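Fondari 셀 README: 바닥 수거용 이동 매니퓰레이터 설정 및 정비

관리: Siv Rustad
적용 범위: Fondari 셀 1기 (모바일 베이스, 6축 암, 2지 그리퍼, 손목 카메라)
최종 개정: 1월

개요

Fondari 셀은 실내 바닥에 놓인 포장재와 빈 용기를 집어 수거함으로 옮기는 작업용 셀이다. 이 문서는 셀을 새 장소에 설치할 때의 순서, 일상 점검 항목, 그리퍼 핑거와 손목 카메라의 교체 절차를 다룬다. 제어 소프트웨어 Waledeo의 API는 별도 문서에 있으며 여기서는 설정 파일 중 정비와 관련된 항목만 설명한다.

구성

베이스: Westerberg 구동 모듈, 차동 구동 방식
암 컨트롤러: 베이스 내부 하단 랙, 정비 시 후면 패널로 접근
그리퍼: 평행 2지, 검은색 핑거, 좌우 부품 번호가 다름
카메라: 손목 브래킷에 고정, 핑거 방향을 내려다보는 각도
배터리: Plurex 팩 2개, 교대 충전

설치

1. 베이스를 방 모서리에서 충분히 떨어진 곳에 두고 비상정지 버튼을 누른 상태로 전원을 넣는다.
2. Waledeo가 기동되면 관절 상태가 모두 READY인지 확인한 뒤 비상정지를 해제한다.
3. 암을 홈 자세로 보낸다. 홈 자세 도달 전에는 베이스를 구동하지 않는다.
4. floor_calib를 실행해 바닥 평면을 추정한다. 측정점은 1,167개가 기본값이며, 이보다 적게 들어오면 카메라 노출부터 점검한다.
5. 추정된 평면을 저장하고 시험 파지를 실시한다.

바닥 평면 추정은 바닥재의 영향을 받는다. 대리석 무늬나 광택이 있는 바닥에서는 깊이값이 튀는 구간이 생기므로 depth_filter를 strong으로 둔다. 벽면 장식은 깊이값에는 영향이 없으나, 색상 기반 분할을 쓰면 어두운 색 무늬가 물체 후보로 올라올 수 있다. 설치 시 wall_mask를 켜고 바닥과 벽의 경계선을 한 번 수동으로 지정한다. 경계선에 검은 몰딩이 있으면 몰딩의 바닥 쪽 가장자리를 기준으로 잡는다.

시험 파지에는 단단한 용기와 연질 포장을 함께 쓴다. 한 종류만으로 시험하면 파지력 설정이 한쪽으로 치우친다. 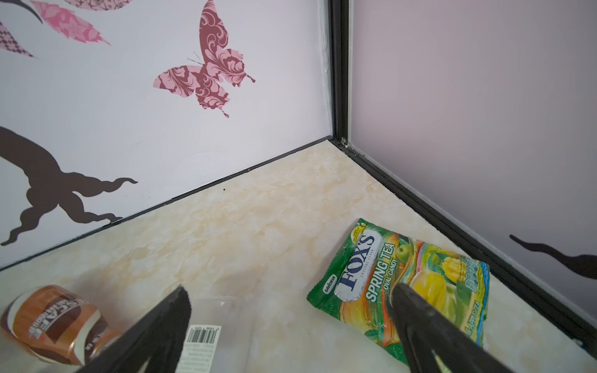 그림 1. 손목 카메라 시점. 오른쪽 핑거 아래에 FOX'S 사탕 봉지, 왼쪽에 옆으로 누운 투명 플라스틱 컵과 네스카페 병.

연질 포장은 접근 높이에 민감하다. 핑거 끝이 바닥에 닿으면 토크 제한에 걸려 정지하고, 너무 높으면 포장 표면만 스치고 미끄러진다. approach_offset은 0.5mm 단위로 조정하고, 값을 바꿀 때마다 바닥 평면을 다시 불러온다. 투명 용기는 깊이값이 비는 경우가 많다. 라벨이 붙은 용기는 라벨 영역을 기준으로 중심을 잡도록 label_anchor를 켠다.

주요 설정값

grip_force_soft: 연질 포장용 파지력. 출하값 유지
grip_force_rigid: 단단한 용기용 파지력. 핑거 패드 교체 후 재설정 필요
finger_open_max: 엔코더 값 1,313. 초과 설정 금지
depth_filter: off / normal / strong
wall_mask: on 권장
label_anchor: 투명 용기 작업 시 on

일상 점검

작업 시작 전
- 핑거 패드의 마모와 이물질 확인
- 손목 브래킷 나사 4개의 풀림 표시선 확인
- 카메라 렌즈를 마른 극세사 천으로 닦기
- 카메라 케이블이 손목 회전 범위 전체에서 당겨지지 않는지 확인

작업 종료 후
- 암을 수납 자세로 이동
- 배터리 팩 교체 및 충전 상태 기록
- 오류 로그를 정비 폴더에 복사

핑거 교체

핑거 패드는 대략 2,000회 파지를 기준으로 교체한다. 연질 포장 위주로 운용하면 더 오래 가지만 표면이 경화되면 횟수와 관계없이 교체한다.

1. 그리퍼를 완전히 열고 암 전원을 차단한다.
2. 핑거 고정 나사를 바깥쪽부터 푼다.
3. 장착면을 닦고 새 핑거를 끼운다. 좌우를 바꿔 끼우면 닫힘 위치가 맞지 않는다.
4. 나사를 가체결한 뒤 그리퍼를 손으로 닫아 끝단을 맞추고 본체결한다.
5. 전원을 넣고 gripper_zero를 실행한다.
6. grip_force_rigid를 재설정한다.

카메라 교체 및 재보정

카메라를 분리했다면 각도가 같아 보여도 손-눈 보정을 다시 한다. 보정판을 바닥에 고정하고 암 자세 53개를 순서대로 수행한다. 도중에 베이스가 움직이면 처음부터 다시 시작한다. 보정 후 손목 카메라 영상에 양쪽 핑거 끝이 모두 들어오는지 확인한다. 한쪽이 보이지 않으면 브래킷 각도를 조정하고 보정을 반복한다.

오류 코드

E04: 그리퍼 영점 없음. gripper_zero 실행
E11: 바닥 평면 불일치. floor_calib 재실행, 베이스 바퀴의 이물질 확인
E17: 손목 토크 초과. approach_offset과 케이블 간섭 확인
E22: 카메라 프레임 누락. 커넥터 재결합, 반복되면 케이블 교체

알려진 문제

- 배터리 교체 직후 첫 기동에서 E22가 한 번 발생할 수 있음. 재기동하면 해제됨
- wall_mask 경계선은 지도를 새로 만들면 초기화됨
- 바닥에 붙은 납작한 포장재는 현재 핑거 형상으로 파지하기 어려움. 얇은 끝단 핑거를 검토 중

정비 기록은 maintenance 폴더에 작업별로 남긴다. 설정값을 변경한 경우 변경 전 값을 함께 적고 Siv Rustad에게 알린다.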